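Okay, a long thread tonight about wooden train tracks, because I promised three different people at school pickup that I'd write it all down and I keep forgetting until I'm in bed. Get a hot drink! 1/

So the background is that our daughter has been train mad for years now, and up to this fall we had one starter oval and a bridge that didn't quite meet the track on one side. You had to help the engine over with a finger. She loved it anyway, bless her. 2/

Then a neighbor who was moving away put a big tub of track out on her porch and asked if we wanted it. Did we want it! I carried it home with my arms shaking and we tipped it out on the rug, and there was such a lovely clatter that the dog left the room. 3/

Now, the trouble with a secondhand tub is that it's never all one make. Ours was mostly Lurier, which is the older beech kind with the rounded pegs, plus a good handful of Nartey and a few odd curves with no name on them at all. They look the same until you try to join them. 4/

Lurier into Lurier goes together like butter. Nartey into Nartey, same. But a Lurier peg in a Nartey socket is tight enough to make a small child cry, and the other way around it's so wobbly that the whole line drifts apart if anyone walks past in socks. 5/

My husband's first thought was sandpaper. I'd say go gently if you try it, just a few strokes on the peg and then test, and a few more and test again. We got carried away on one straight and now it falls out of everything. It lives in the tub as a sort of platform. 6/

What helped us much more was making two or three "go-between" pieces. We picked a short straight from each make, eased those pegs until they were happy in the other kind of socket, and put a dot of green nail polish on the underside so we can find them again. 7/

Then you build your Lurier section and your Nartey section as separate towns and only join them with the green dot pieces. Our daughter has decided you need a passport to cross, and the passports are library receipts, and there is a LOT of stamping. 8/ 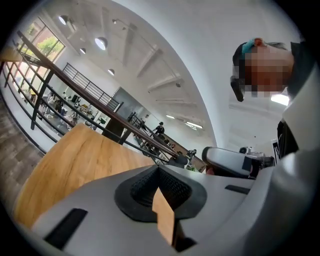 Do the battery engines run on both kinds of track? Ours run fine on the flat with either one, but the Nartey hills are steeper and the little Collberg engine spins its wheels halfway up if it's pulling more than two cars.

(We've had some luck putting the heaviest car right behind the engine and taking a longer run at it. Also wiping the hill down with a dry cloth first, which I was doubtful about, but dust does seem to matter.) 10/

The Collberg engine, while I'm on it, was the one new thing we bought. It takes a single battery, the button on top is big enough for small fingers, and it has a forward and a reverse. It hums a bit. It doesn't play a song, and I could hug whoever made that decision. 11/

The one complaint I have is the battery door, which needs a teeny screwdriver. I know why they do it, and I'm glad they do with a baby cousin visiting all the time, but I've now put a screwdriver in the tub itself, in a zip bag, up at the top where only I can reach. 12/

Somebody asked how much track you need before it gets fun. I sat down and counted ours, and we're at 231 pieces, but that's silly and most of it stays in the tub. A good afternoon's railroad takes far less than you'd think if you have enough switches. 13/

Switches are the thing! We have 9 and they all get used every single time. If a grandparent wants to know what to get, I'd ask for switches before I asked for another station or a tunnel or anything with a flashing light on it. A plain loop gets old quickly, but a loop with two ways out of it is a whole new game. 14/

I did have my head turned by the giant boxed set in the Prakstead window downtown, the one with 300 pieces and the harbor and the crane that goes up and down. It's beautiful. I stood there so long that the lady came out to see if I needed help. 15/

But when I read the back of the box carefully, a lot of those pieces were trees and little road signs and people, and the actual track was only a part of it. Nothing wrong with trees, she adores the trees, but it's worth knowing before you spend your whole November toy budget on it. 16/

Storage, since I know you'll ask. We tried sorting by shape in separate boxes and it lasted one evening. Now it's one tub for track, one shoebox for trains and people, and a drawstring bag for the fiddly things like bridge supports. Cleanup is mostly shoveling — she uses a dustpan and thinks it's hilarious. 17/

For anyone with a secondhand tub that smells a bit of somebody's garage: damp cloth, a drop of dish soap, dry each piece right away with a towel, and then leave it all spread out overnight. Please don't soak it. I soaked four curves and they swelled up and have never joined to anything since. 18/

Oh, and magnets. If two cars push each other away when you want them to couple, just turn one of them around. I know, I know, but I had a grown man in my kitchen last weekend telling me the train was broken, and he's an uncle, so I'm passing it along with love. 19/

I think that's most of it. If you've got old Lurier track in the attic and you're local, please shout before you donate it, particularly the long curves, because we're always short of those and she's planning a line that goes under the sofa and out the other side. 20/

Adding one more on 10/29/26 because a few of you wrote to me about the no-name curves. Ours fit the Nartey pieces perfectly and won't look at the Lurier ones, so start there, and let me know what yours do! 21/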